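June, late, and I should be in bed

Okay, so the arm moves! It moves on purpose, when I tell it to, and it stops when I tell it to, and as of tonight both of those are true in the same session. I walked home from the workshop grinning like a fool and ate cold noodles over the sink, and now I'm too wound up to sleep, so you get all of it, diary.

First the bad part. I lost the whole front end of the evening to the shoulder joint. It had that grinding noise again, the one I swore I fixed, and I took the cover off and put it back on I don't know how many times. Ashton Nepia wandered over with his tea and asked if I'd checked the grub screw on the pulley. I said of course I had. I had not. I'd checked the one on the elbow. So that was a quarter turn with a hex key and a very quiet apology, and the noise went away. He was nice about it. He's building a kayak, he has his own problems.

Then the Tapsell board. I've been calling it cursed since the day it came out of the packet, but I finally read the page about the power settings (page 42, I'm writing it down so I never have to hunt for it again) and I'd been starving the gripper motor this whole time. No wonder it closed like it was thinking about something else. I bumped the limit up a little, ran it open and shut 15 times with nothing in it, and put my hand on the motor between goes. Barely warm. Lovely.

So on to the fruit. I've got the big clear bin on the table and the toy strawberries, and the job is the same as it's been since spring: strawberry goes in bin, arm does it, I keep my hands in my lap. I picked strawberries because they're an awkward shape, fat at one end and leafy at the top, and I figured if it could cope with those it could cope with the bolts and bits I really want it sorting.
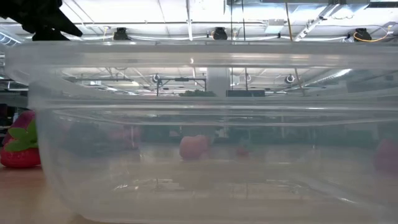
The thing I keep fighting with is the rim. The arm has to come in high, clear the edge, and then drop, and my software wants to take the shortest way there every single time, straight through the wall like a ghost. I had the wall height in as 141 millimeters. Did I measure it? I did, back when I was using the other bin, the short one that's now full of Sturkirton cable ends. Never changed the number! I must have looked at that line of code a hundred times, and it always looked so sure of itself. I measured the new one properly tonight, put the right height in, and added 35 on top for nerves.

The milky plastic is the other headache. My eyes can tell there's a strawberry behind it, sort of, a pink smudge, but the Pliltar vision program does not care for smudges. It either calls one a strawberry twice or decides it's part of the wall. I think I'll give up on looking through the side at all and only trust what comes from over the top. Ashton says to buy a different bin. I like this bin. We'll see who gives in first.

Also I need to sort out the speed on the way down. Right now it comes over the rim nice and smooth and then drops the last bit in a hurry, and I flinch, which can't be good for either of us. There's a ramp setting in there somewhere. I saw it go by when I was looking for page 42 and didn't write that page number down, naturally.

To do before I go back: order two more belts from Vondura (the spare has a nick in it), find the small tweezers, label the stop button so other people know what it is, pay my share of the workshop coffee. Oh, and bring the long hex key home so I can do the wrist joint at the kitchen table. I keep meaning to and then it's midnight and I'm halfway down the street with only my keys and a pocket full of washers.

There are three washers on the nightstand right now. I have no idea which part they came out of. Going to sleep anyway.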